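# Why does a towel drink water?

*Written by Mirjam Van Loon for young readers, October 17, 2021*

When you come out of the bath, your skin is full of small drops. You rub yourself with a towel and the drops are gone. Where did they go?

They went into the towel. Most bath towels are made of cotton, and cotton comes from a plant. The plant makes soft white hairs around its seeds. People spin these hairs into thread, and from the thread they weave cloth.

Cotton likes water very much. A drop that touches a cotton thread is pulled into the tiny spaces between the hairs – even upwards! Scientists call this **capillary action**. The same thing happens when paper soaks up spilled juice.

Take a towel between two fingers and look at it from close by. The cloth of a bath towel is often not flat like a bed sheet. It has many little loops, and each loop gives the water one more place to go.

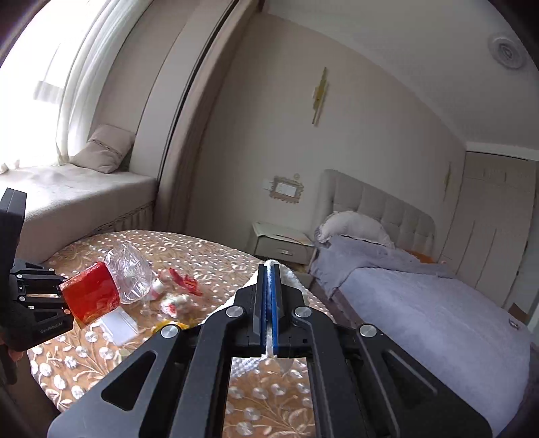

## Try it at home

You need an old cotton towel, a plastic bag and two glasses of water.

1. Hang one corner of the towel in the first glass.
2. Hang one corner of the bag in the second glass.
3. Wait ten minutes and feel how high the water has climbed.

My class in Lastuvberg did this last December. Our towel was wet far above the glass, but the bag was only wet where the water touched it.

## A word to remember

**Absorb** means to take in a liquid. A towel absorbs water, and a raincoat does not. Which things in your kitchen can absorb water?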